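Vustau Teleoperation Bench, Station 2
Pre-session inspection checklist with comments
Applies to: follower arm and leader arm used for recording pick-and-place demonstrations
Interval: before the first recording of the day and after any part swap
Revision: May

1. Mounting

1.1 Base plate does not shift under firm hand pressure. PASS
1.2 Printed base free of cracks at the screw holes. PASS
1.3 Leader arm clamp tight. PASS
Comment: clamp was a quarter turn loose at the last check. Thread locker is not to be used on it.

2. Joints and servos

2.1 Each joint moved by hand through full travel, power off. PASS
2.2 Servo horn screws seated. PASS WITH COMMENT
Comment: shoulder horn screw took a slight turn. Recheck after the next 2,000 episodes. The counter stood at 1,839 when the present shoulder servo was fitted and reads 2,987 now.
2.3 Servo IDs answer in the right order on the bus. PASS
2.4 Gripper opens and closes without rubbing. PASS

3. Cables

3.1 No cable pinched at any joint limit. PASS
3.2 Slack at the elbow enough for full reach. PASS WITH COMMENT
Comment: the servo leads stand well clear of the arm in loops. They do not catch in the normal work area, but an operator who swings the leader arm quickly can bring the follower back into its own wiring. Keep hand movements slow near the upper limit. Clips are on order from Bistholm.

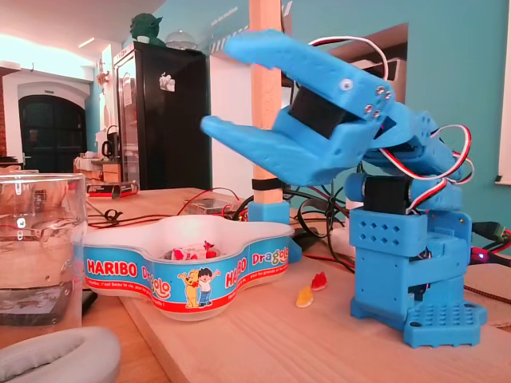 3.3 Connectors at the controller board fully pushed in. PASS
3.4 Power lead routed away from the operator's elbow. PASS

4. Work area

4.1 Objects for the task within reach of the follower. PASS
4.2 Drinks removed from the table before power on. FAIL
Comment: repeat finding. No recording until cleared. Open liquids go on the counter, at any time of day, including during short tests.
4.3 Loose wiring kept out of the sweep of the arm. PASS WITH COMMENT
Comment: bundle and tie the wires behind the task area at the next part swap.
4.4 Personal items off the table. FAIL
Comment: clear together with 4.2.

5. Control link

5.1 Follower copies leader with no visible lag. PASS
5.2 Follower holds position when the leader is released. PASS
5.3 Power switch within reach of the operator's free hand. PASS
5.4 Torque limit loaded from the Cabral profile, not the factory default. PASS
Comment: the default lets the gripper crush soft objects. Episode 103 of the Flinix set was dropped for this.

Result: HOLD. Release after 4.2 and 4.4 are cleared and initialed. Items 2.2, 3.2 and 4.3 carry over to the next sheet.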